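Ovent publica la versión 2 de su guía de buenas prácticas para el registro de manipulación con pinzas de mano

La guía fija requisitos de montaje, marcado y documentación, y ha sido revisada con Nurico y Cassim

Nota de prensa. Marzo

Ovent ha publicado la segunda versión de su guía técnica para el registro de tareas de manipulación con pinzas de mano instrumentadas. El documento se dirige a laboratorios e integradores que preparan datos destinados a sistemas robóticos y sustituye a la versión anterior, limitada a objetos rígidos.

El cambio principal es un capítulo dedicado a envases flexibles y recipientes abiertos. Las láminas de plástico translúcido se deforman al contacto y ofrecen contornos poco estables para los algoritmos de segmentación. La guía pide que cada tarea se registre desde la cabeza del operador y desde las propias pinzas, con una referencia temporal común.

Trabajo en mesa con bolsa de plástico y recipiente blanco, desde la cabeza y desde las pinzas:

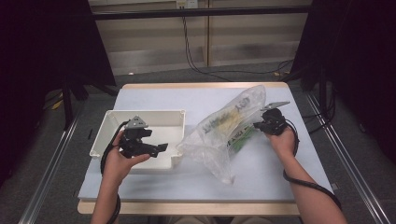
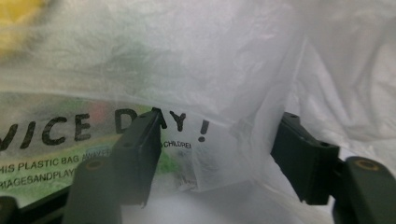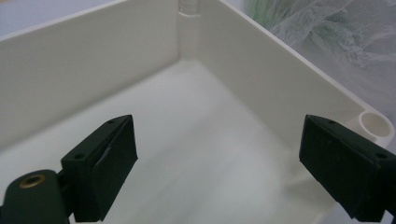

En materia de seguridad, el texto establece que los cables de las pinzas no deben limitar el giro de la muñeca ni cruzar zonas de paso. La superficie de trabajo se mantendrá a una altura fija durante toda la serie, con un mínimo de 800 mm libres detrás del operador. Las sesiones continuas no superarán los 40 minutos.

El apartado de marcado exige comprobar las referencias visuales de cada pinza antes de iniciar una serie y después de cualquier golpe o sustitución de piezas. Los dedos con holgura apreciable se retirarán del servicio. La apertura máxima y la mínima se anotarán en la ficha del equipo.

Respecto a la documentación, cada lote de 100 registros irá acompañado de una hoja con la configuración del puesto, la versión del software y las incidencias observadas. Los intentos fallidos se conservan y se etiquetan como tales. Los textos impresos en los envases pueden permanecer visibles siempre que no contengan datos personales.

El borrador se contrastó con 2.442 registros procedentes del proyecto Gadov, en el que participan Nurico y Cassim. Las observaciones de ambas empresas se recogen en el anexo B, junto con los criterios de aceptación y rechazo.

La guía es de aplicación voluntaria y no sustituye a la normativa vigente en materia de máquinas ni de prevención de riesgos laborales. Puede solicitarse sin coste al departamento técnico de Ovent, que admite comentarios para la próxima revisión hasta septiembre.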